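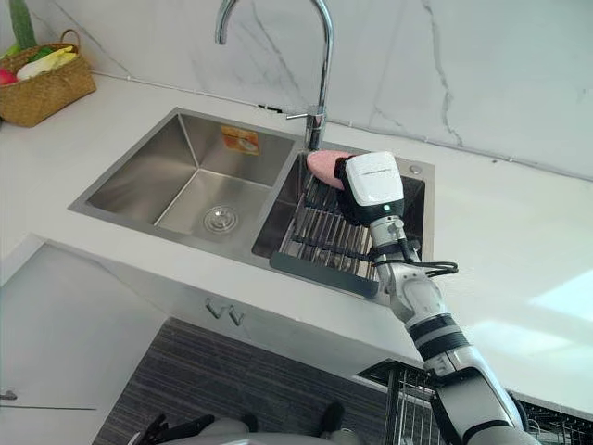 T. Vindier

Chapter 6
Learning Contact Tasks from Demonstration

Wiping a sink is harder for a robot than picking up a cup. When an arm picks up a cup, most of the motion takes place in free space, and a small error in position can be fixed before the fingers close. When it holds a sponge against steel, the tool stays close to the surface or on it for most of the task. A few millimeters too high and the sponge cleans nothing. A few millimeters too low and the arm pushes against a basin that will not move.

This chapter uses one study, the Trelcombe sink study, to show how such tasks are taught and measured. Operators guided the arms through 776 demonstrations of wiping, each starting with the sponge already in the gripper. Of these, 600 were used for training. The rest were set aside for testing or dropped because the recording had gaps.

The basins had steel walls, a rectangular outline, and a back edge next to the faucet. The back edge gave the most trouble. To reach it, the arm must come in over the front of the counter, stay clear of the spout, and keep the sponge pressed down at full stretch. The first policy, trained on position alone, finished 17 of 70 test runs. Section 6.3 looks at what changed when wrist force was added as an input.

We begin with the recording setup and the choice of camera view. Section 6.2 covers how a demonstration is cut into short segments and labeled. Readers who have worked through the Carroll data set in Chapter 4 can skip the first part of that section.

Terms used in this chapter: contact phase, compliance, action chunk, coverage.

6.1 Recording a Demonstration

A demonstration is a list of paired readings taken at fixed time steps. Each pair holds what the robot sensed and what the operator told it to do next.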